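Workshop members build robot arm to strip old computers

Jan 19, 2020

Print this page
E-mail this to a friend

Members of the Clolow shared workshop have built a robot arm to help take apart old desktop computers, and say it will go into regular use this spring.

The arm, which the group calls Damirura, was put together over two winters by Toshio Kawaguchi and Girish Awasthi. It cost just over 1,000 pounds in parts. The largest single expense was the motors, bought second-hand in December.

The gripper has linkage plates held with hex-socket screws, so that a bent plate can be swapped without taking the whole hand off the wrist. Mr Kawaguchi said the first version was glued and had to be thrown away.

Work at present is on the area of the motherboard where the processor sits. The arm has to reach down into an open case, between the memory slots and the graphics card, and lift the small lever that holds the processor in place.

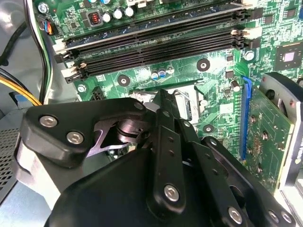

Cables still a problem

Mr Awasthi said power cables were harder to deal with than the boards. They move when touched, and the arm has no good way of telling where they have gone. For now a member ties them back by hand before each run.

The workshop was given 109 desktop computers last year when a local office closed. Memory and graphics cards that still work will be sold, and the money will go towards the rent. Boards and cases will go for scrap.

Tomoyo Hayashi, who runs the Clolow open evenings, said visitors would be able to watch the arm but would not be allowed to operate it until a guard had been fitted. The guard is expected to cost 200 pounds.

Plans for the plates and the wrist joint will be available on paper at the workshop desk.

Print this page
E-mail this to a friend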